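Trornima — a word list of things people say to toddlers

README, last touched February 2025

Hi! If you found this folder through a link somebody mailed you, welcome. Trornima is a plain text collection of short phrases that grown-ups use with small children at home: at the table, in the bath, during cleanup, on the way out the door. I started it when my daughter was a year and a half old and I noticed I had said "shoes first, then outside" so many times that she was saying it back to me in the same tired voice. I wrote it down on the back of an envelope. Then I wrote down a few more, and here we are.

I'm not a linguist. I teach evening English classes to adults, a lot of them parents, and they kept asking me for the kind of English that textbooks skip. They could order a coffee and fill out a form, but they didn't know what you say to a two-year-old who has put a pea in her ear. (You say "uh-oh, let me see," in case you were wondering.)

What you get

There are 1,000 phrases in the main file, phrases.txt, one per line. After each phrase comes a tab, then a situation tag, then another tab and a note if I had one. Plenty of lines have no note. I only wrote one when a student had been confused by the phrase or when I thought they might be.

The tags are short and I hope they explain themselves: table, bath, bed, dressing, outdoors, car, play, cleanup, upset. That makes 9 of them. I used to have one called "misc" and it swallowed half the file, so I took it out and made myself pick a real tag for everything. Some of the picks are a stretch. "Where did your other sock go" could be dressing or cleanup or upset, depending on the morning.

The second file, songs.txt, has 21 little rhymes and chants that people make up on the spot. No published songs are in there, only homemade ones, with permission from the person who sang it to me. The toothbrush one is my favorite and I will not apologize for how badly it scans.

About the play and cleanup tags

These two grew faster than everything else, and together they come to 324 lines. I think that's because so much of the talk at that age is about putting things into other things. In it goes. All the way in. Does it fit? Try the other one. Turn it around, turn it, turn it — there! Color words come up constantly too, and nearly always in a request: "can you find me the yellow one," "let's do a pink one now," "where's the orange one hiding."

One thing my students pointed out is how often English drops the subject here. "Goes in the box." "Fell down!" "Needs a push." If you've learned English from a book, that sounds like a mistake, and one student was honestly worried that she'd be teaching her son bad grammar. I left those lines just as they were said. They're how people talk, and the full sentences come along later without anybody forcing it.

The little words are worth a slow read as well. In, on, under, next to, back in, out of. I put the preposition first in the note when it's the hard part of the phrase, so you can search the file for "IN:" or "OUT OF:" in capitals and get a set to practice with. I've run whole lessons that way with a tray of small toys, a few boxes with a hole in the top, and grown adults telling each other to put the ball in the blue box. It gets loud!

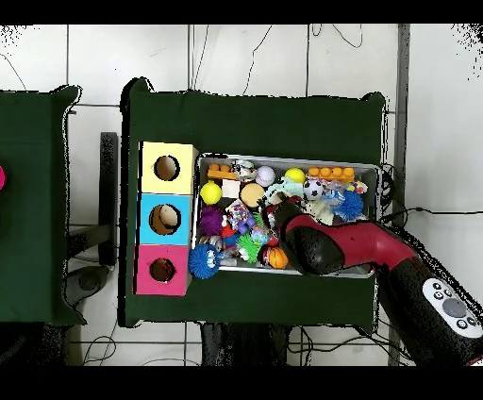
How I collected them

Mostly by listening. I carried a notebook around for the first stretch, and later I asked friends and students to send me whatever they caught themselves saying. Eero Kokkonen sent the longest batch, all from one rainy weekend with twins, and he also read through the bath section and took out the things he said only his family would ever say. I put two of them back because I liked them.

I never recorded any children, and there are no names in the file. If a phrase had a child's name in it, I swapped in "sweetie" or "buddy" or just took it out. Please do the same if you send me something.

What it's bad at

It's very American, and really it's very much my corner of America. There's no "nappy" and no "pram." The ages run from one to four or so, and the upset tag is thin, because people don't stop to write things down in the middle of a tantrum. I'd love more of those if you can remember them afterward.

Please don't use the file to say what parents "usually" say, or how often. I dropped repeats as they came in, so there are no frequencies in here to find. It's a list of things that somebody said at least once.

Spelling and small stuff

I wrote "gonna" and "lemme" where that's what was said. Stretched-out words keep three letters at most, so "sooo big" and never "sooooooo big." Exclamation points are in only if the person sending the phrase put one in, and I didn't go looking for consistency. The files are UTF-8 with plain line breaks. If your spreadsheet program shows everything in one column, tell it to split on tabs.

Changes

The November version had the dressing and outdoors tags switched on a whole block of lines about mittens. Fixed now. I also took out a bunch of duplicates that differed only by a comma, and found new phrases to fill the gap, so if you've been using line numbers to refer to things, sorry, they've moved.

Using it

Take it, print it, cut it up into cards, read it aloud on the bus. You don't need to ask me. If you publish something built on it, a line saying it came from Trornima would be nice, and if you translate it I'd really like a copy for my students. Corrections and new phrases can go in the file called inbox.txt — add yours at the bottom, with a tag if you can think of one, and I'll move it over the next time I sit down with the list.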